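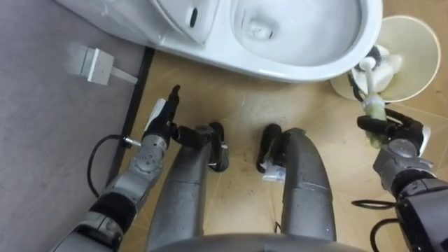
Dayana Bermúdez wrote in to ask whether the readings are in gallons or cubic feet, and whether a blank in the "read" column means zero or means the lid was stuck. She had already tried charting one street with the blanks counted as zeros and got a very dry winter. Good questions, both, and I should have put the answers up top the first time.

Home Files Notes Changes Contact

2 Oct 2019
By Elvia Becerra

Bidwood Water Readings

So: gallons, always gallons. And a blank means there is no reading. It never means zero. If a house used no water (people do go away for the month, lucky them) you'll see an actual 0 in the "used" column.

What's in the folder

One big file, readings.csv, with 3181 rows. Each row is one meter on one visit. There's also streets.csv, a short list that ties the street codes to real street names, and a folder called scans with the old paper sheets in it, for anybody who likes squinting at handwriting as much as I do.

The columns in readings.csv go like this:

- meter: a code I made up, so it won't match anything on a bill
- street: the street code
- visit: year and month, no day
- read: the number on the dial, in gallons
- used: this read minus the last one
- kind: house, duplex, shop or other
- note: whatever was scribbled in the margin, spelled the way it was spelled

I left the notes alone on purpose. "Dog" is my favorite, it comes up a lot, and I think it explains plenty of the blanks. "Frst" is frost. "Wasp" is wasp. I have never worked out "H.B." and if you do, please write to me!

Where it came from

Bidwood used to read its meters on foot, with a clipboard and a long hook for the lids. When the office moved to the Camham building the sheets were going to be tossed, and I asked if I could have them. They came home in the trunk of my car and sat in the hall closet longer than I'd like to admit. Then one January I got a bad cold and started typing, mostly out of boredom, and I just kept going after the cold went away.

I typed everything by hand. I did try a scanning program on the first few sheets and it read every 7 as a 1, so that was that.

What you can do with it

I got into all this because I wanted to know where the water in an ordinary house goes, and a meter can't tell you that. It only knows the total. But you can get a surprisingly long way with the total if you have enough months in a row. A running toilet, for instance, shows up as a high flat line, every visit about the same and all of it too much, and then one month it drops and stays down. Somebody finally bought a flapper. A garden looks completely different, it swells up in the hot months and goes away again by fall. 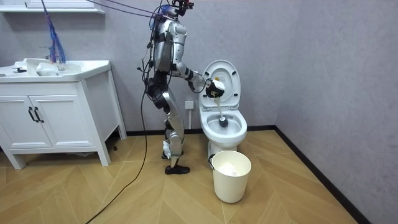 Things that are wrong with it

Plenty! I'd rather you heard it from me.

The dials only go down to the nearest 100 gallons on the older meters, so small households jump around in a way that isn't real. Somebody living alone can look like they used nothing one month and twice as much the next. Add two or three visits together before you get excited.

The Dumano meters (marked "D" at the start of the meter code) are finer than that and you can trust them month to month. They went in on the newer streets first, so if you compare fine readings with coarse ones you are also comparing new streets with old streets -- newer pipes, bigger lawns, the works. I fell for this myself and had a whole theory about it.

Some meters roll over. When the dial gets to the end it starts again from zero, and my first version of the file had people giving water back to the town. I fixed every one I could find. If you see a minus sign in "used," I missed one, so send me the meter code and the visit and I'll take another look at the sheet.

Then there's the high end. Any house that used more than 3000 gallons over its own usual amount got a circle around it on the paper, and somebody would go knock on the door. I kept the circles as the word "circled" in the note column. I'd love to tell you what happened after the knock, but the sheets don't say. What I can tell you is that the circled houses are mostly back to normal by the next visit or the one after, and the ones that aren't tend to be duplexes,
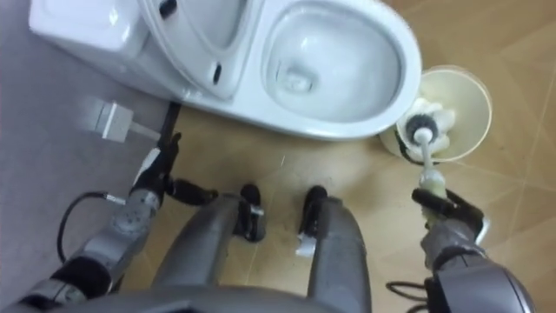

which makes sense to me, having rented half of one. You hear water going somewhere in the wall and you figure it's the other side's problem, and they figure it's yours. The bill gets split and neither of you looks very hard. I'd be careful with the duplex rows in general, since there's one meter for 2 households and no way to tell them apart.

Privacy

There are no names and no house numbers in the file. I took the day out of the visit dates too, and I blacked out the addresses on the scans before putting them up. Short streets are lumped together under the code ZZ so you can't guess which house is which. If you live in Bidwood and think you can spot your own row anyway, tell me and I'll take it out, no argument. 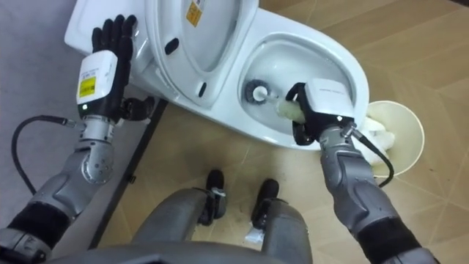 Can I use the readings for a class or a report?

Please do, and you don't have to ask first. Put "Bidwood Water Readings, typed by Elvia Becerra" somewhere near the bottom and don't sell it as your own.

Changes since last time

Fixed the rollovers on the old meters. Put the blanks back where I'd typed zeros by mistake (thanks, Dayana). Renamed "usage" to "used" because I kept typing it wrong. Took out a sheet I had managed to type twice -- it had a coffee ring on it both times and I still didn't notice.

Still to do: the shop rows from the last box, and a better scan of the sheet that got folded.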